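Tredmont issues code of practice for arms handling sharp tools

1 Jan 2021

Tredmont has published a code of practice for small robot arms that hold blades, tips and other sharp tools in shared workrooms. The code takes effect today at its own sites and at those of its member firms, Jellex and Gerkov. It covers arms run in laboratories and test rooms where people work at the same bench, and leaves fenced production cells to the existing rules.

The document runs to 30 pages and replaces a set of site notes that each firm had kept separately. A draft was circulated in September. Member firms and outside readers sent in 3163 comments, most of them on the definition of a sharp tool and on the position of the stop button.

Under the final wording, a sharp tool is any item with an edge or point that could break the skin when moved by the arm at its lowest working speed. The draft had excluded tools with a dulled edge. That exclusion has been removed — a thin flat plate, with or without a ground edge, is now treated as a blade unless a risk assessment for that plate says otherwise.

The code sorts work into 3 classes. Class A is motion with an empty gripper or a soft object. Class B is motion with a sharp tool and no person within reach of the arm. Class C is motion with a sharp tool while a person is at the bench, for example to guide the arm by hand or to reset the workpiece. Class C work needs a second trained person in the room and a written task sheet at the bench.

Speed limits are set by class and are to be entered in the controller, not only in the task program. Where the controller can't hold a separate limit for each class, the Class C limit applies to all work on that arm. Grippers must keep their hold on a sharp tool when power is lost. Sites using grippers that open on power loss have until the end of September to replace them or to fit a mechanical catch.

Each bench must have a stop button that can be reached from the normal operating position without leaning over the table or passing the arm. The button must be red on a yellow ground. A stop function on a screen, keyboard or handheld device may be provided as well but doesn't count towards the requirement.

The section on cables is longer than in the draft. Cables added to the outside of an arm must be tied along its links, with enough slack at each joint for the full range of movement. Ties are to be checked at the start of each working day. Loose cables on the table must be kept out of the path of the tool, and any cable found with a nick in its sheath is to be taken out of use.

Cloths and other soft covers may still be used on the table. Several comments had asked for a ban on the ground that a blade can catch and drag the cover. The final text permits them if the cover is fixed at no fewer than 4 points, or if the task sheet records that the tool doesn't come into contact with it. Patterned covers are allowed, though a site that relies on a camera to find the tool must repeat its detection test whenever the cover is changed. 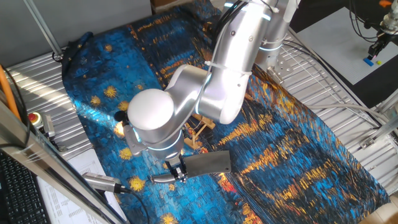
An arm holding a flat metal blade over a cloth-covered table, with a red stop button on a yellow base at the left.

A separate annex deals with neighbouring work areas. Where two arms stand close enough for their working spaces to overlap, one stop button must halt both. Where they don't overlap, each arm may keep its own stop circuit, and the boundary must be marked on the table or the floor.

Training records will be held by each site and kept for as long as the person has access to the room. Operators who already handle sharp tools may continue Class B work while they complete the new course. Class C work is suspended for anyone who hasn't completed it.

Sarıgül, which makes test benches and is not a member, has said that it will supply the code's checklist with new benches on request. The checklist can be used without the rest of the document, but a site may not claim to follow the code on that basis.

The text is available from Tredmont in English. Corrections will be issued as numbered sheets until the first full revision.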